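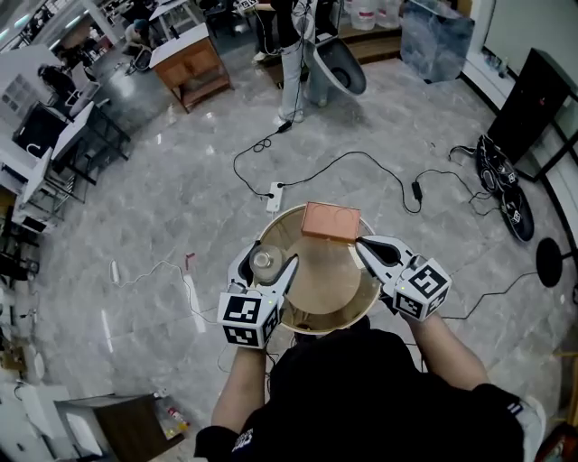

**Filtitz opens orders for the Nukgate hand-held gripper kit**

*Teach a robot by doing the job yourself, with a gripper in each hand*

10th March. Filtitz today opened orders for Nukgate, a two-handed kit that lets people record demonstrations for robot arms without having a robot arm in the room. You pick up the grippers, do the task the way you'd like a robot to do it, and the kit saves the motion of both hands together with what you were looking at. We've been using it every day in our own workshop, and we're very happy to finally let it out the door!

Each kit comes with two grippers with white, curved fingers and black inner pads. A cube printed with black-and-white markers sits at the base of each one, and that's how the software works out where the gripper is and which way it's turned. Green lights on the grippers tell you the kit is recording. A head-worn camera, a charger, a calibration board and a carry case round out the box.

**Made for ordinary objects**

Nukgate began as an internal tool. Our team needed recordings of everyday handling: lifting a jar out of a basin, holding one thing steady while the other hand moves something next to it, passing an item from left to right. Driving a pair of arms by remote control was giving us a few good recordings an hour and a lot of sore shoulders.

"I kept watching people fight the controls to do something they could do at home half asleep," said Raghavendra Subramaniam, product lead for Nukgate. "So we took the gripper off the arm and put a handle on it. The first version was ugly and the trigger stuck, but people were picking up glass with it inside of ten minutes. After that I couldn't get it back from them."

The trigger has been redesigned 6 times. The version shipping now has a lighter pull and a longer travel, which makes it easier to close gently on something breakable. The black pads slide off with a fingernail, and a spare set is packed in the case. Left and right grippers are built the same way, so a spare fits either hand.

**What testers did with it**

During February we lent early kits to a small group of labs and workshops and asked them to be hard on them. They were. Between them they sent back 2,000 recorded demonstrations covering sorting, packing, wiping, stacking and a surprising amount of kitchen work. One group used theirs to practice clearing a sink. Another went straight for soft goods, which we had warned them would be difficult, and they came back with good notes on where the fingertips slip.

Several changes came directly out of that month:

- The marker cubes now have a matte finish. Shiny floors and overhead lights were confusing the tracking on the early ones.
- A double squeeze of the left trigger marks a bad take, so you can throw it out later without putting anything down.
- The software warns you with a short tone when a cube has been out of the camera's sight for too long.
- The wrist strap is wider and can be worn over a sleeve.

"The bad-take squeeze is my favorite thing in the whole kit," said Saranya Bhat, who ran the tester program. "Before, you'd fumble a jar, say something rude, walk over to the keyboard, and lose your rhythm. Now you squeeze twice and go again. One tester told me she recorded 35 takes in a row and only noticed when her coffee had gone cold."

**Where it still has limits**

The tracking needs to see the cubes. Reach deep into a cupboard or turn your back on your own hands and there will be gaps in the recording, which the software marks so you can decide whether to keep them. Very heavy objects are also a poor match. The fingers are meant for the kind of thing you would hold in one hand without thinking about it. We're working on a second finger shape for flat items such as trays and folded cloth, and owners of the first kits will be able to fit it themselves.

**Software and file formats**

Recordings are saved by Clukgate, the desktop program included with every kit. It lines up the two hands with the camera view, lets you trim and label each take, and exports to open formats. Nothing is uploaded unless you choose to upload it. Clukgate runs on a regular laptop, and there's no yearly fee for using it.

**Availability**

The first batch is 100 kits, assembled and calibrated at our Varghese workshop. Orders are filled in the order they arrive. Schools and university labs can ask for a loan kit before buying, and tester labs that would like to keep the unit they already have should write to Saranya Bhat, who is sorting out the paperwork.

The assembly guide, the drawings for the finger mounts and a set of sample recordings can be downloaded from the Nukgate page on the Filtitz website.

**About Filtitz**

Filtitz makes tools for people who teach robots to handle things. The company designs grippers, tracking hardware and recording software, and builds all of its kits in Varghese.

**Press contact:** Raghavendra Subramaniam, Filtitz press desk. Review kits are available on request.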